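Intro to Textiles and Clothing, Unit 6: Insulation, or Why a Thin Coat Can Be a Warm Coat
Notes to go with the lecture, updated April 25, 2025

Okay, so last time we finished up with weaves, and a bunch of you asked me after class why we spent so long on plain weave when nobody's winter coat seems to be about the weave at all. Good question! Today I get to answer it, and I've been looking forward to this unit since October.

Start with air. Air that stays put is a really poor conductor of heat, and nearly everything we call "warm" in clothing works by holding air still next to you. Wool does it with crimp. Fleece does it with a fuzzy pile. Down does it with those little branching clusters that spring apart and take up a ridiculous amount of room for what they weigh. The fiber is mostly scaffolding. What you're wearing is trapped air (I say this every year and I still love it).

The word you need for this is loft, meaning how thick the filling stands when nothing is squashing it. For down we also talk about fill power, which is how many cubic inches one ounce of the stuff fills up in a test cylinder. The down sample I passed around, from a supplier called Betevmont, came back at 656. That's a decent middle-of-the-road number. Remember that fill power tells you about the quality of the down and says nothing at all about how much of it is in the coat. The Utimmont parka on our handling rack has 173 grams of fill, and you need both numbers before you can compare it with anything.

Now the shell. Loose filling slides downhill, so you sew the layers together in lines and make channels to keep it where you want it. If you stitch straight through the outside, the filling and the lining, that's called sewn-through construction. It's light, it's cheap to make, and every seam is a line where there's hardly any filling. Put little fabric walls between the outside and the lining and you've got box baffles, which fix the thin spots but take a lot more labor. 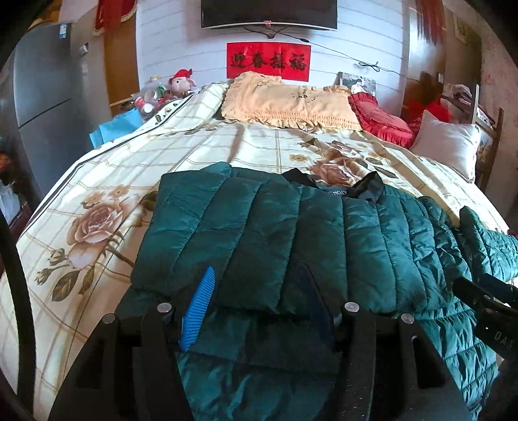
Does a wider channel make a warmer jacket?

It depends on how much filling goes into each one. Wide channels mean fewer stitch lines, so fewer thin spots, and that helps. But if you're stingy with the fill, it has more room to slump to the bottom of a wide channel and leave a gap at the top. Narrow channels hold things in place better and cost you more seams.

Shell fabric next. For down you want a tight weave so the clusters don't poke out, and this is where plain weave comes back (told you!). Fine nylon is the usual pick, light and strong for its weight. It's often calendered, meaning it's run between hot rollers that flatten the yarns and close up the spaces. Calendering also tends to add shine, so if you've wondered why so many winter coats look glossy, there's a big part of your answer.

A word on synthetics. Polyester filling is heavier for the same warmth, but it keeps more of its loft when it gets damp, and it's a lot less fussy in the wash. The batting we cut up in lab is from Custow and comes in sheets, so it doesn't need nearly as many channels to stay put. Look for that when you do your stitch-line sketches.

Care questions come up on every quiz, so here goes. Wash down on gentle with very little soap, rinse twice, and dry on low until there are no clumps left when you squeeze it. That takes way longer than you think. Store it loose on a hanger and don't leave it stuffed in a sack all summer.

For next class, read the Ngau mill packet up to the section on coatings, and bring one quilted thing from home. A vest, a potholder, anything. Measure the distance between stitch lines in three spots and write down whether you think it's sewn-through or baffled, and how you could tell. The lab write-up is still capped at 2,000 words, and please put your section number on the first page.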